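The Lerkalell Cup gave every school team the same job that year: teach a gripper to put away laundry. Our club had three weeks left, a name we'd argued over for most of July (Team Malico, after my grandmother's cat), and a coach, Mr. Iyer, who had last folded anything in 1992, by his own account.

I was on jeans. Ruairi Halliday was on everything else, and he never let me forget that mine was the easy half. Easy! You try getting two flat fingers onto denim when the denim would like to stay put. You go in slow, you squeeze, you lift, you let go, and then you do it again until your wrist feels like somebody else's. 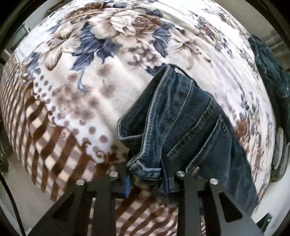
So how many practice grabs did we need before the contest would even let us enter? The rules said 3000 for the whole team, split however we liked.

Angeliki kept the tally on the back of a pizza menu. She was the only one of us who could write code that ran the first time, and she wouldn't start training until the number was right. "Thirty more," she'd yell from the hall, and I'd yell back that I had eaten nothing but 8 crackers since school. She'd yell that crackers were a food.

Ruairi did his turns humming. I did mine complaining - it kept me awake. Somewhere in the second week I noticed I'd quit thinking about my hand at all. I'd look at a hem and just know which bit of it would come up.
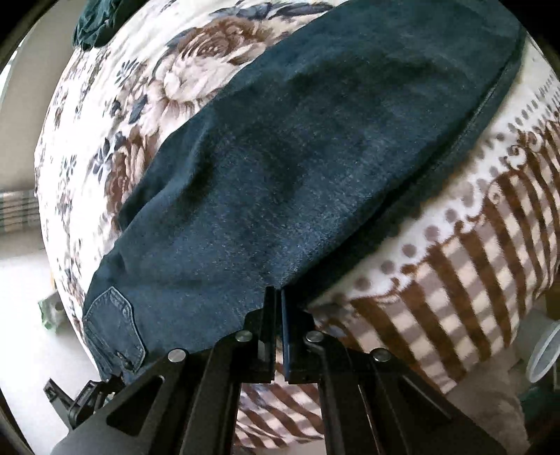
I told Mr. Iyer that, and he got very excited and made me say it again for Angeliki, slower, so she could write it down. She turned the menu over and wrote it across the toppings. Then she went back to the tally, and Ruairi asked whose turn it was, and I picked up the gripper before he could.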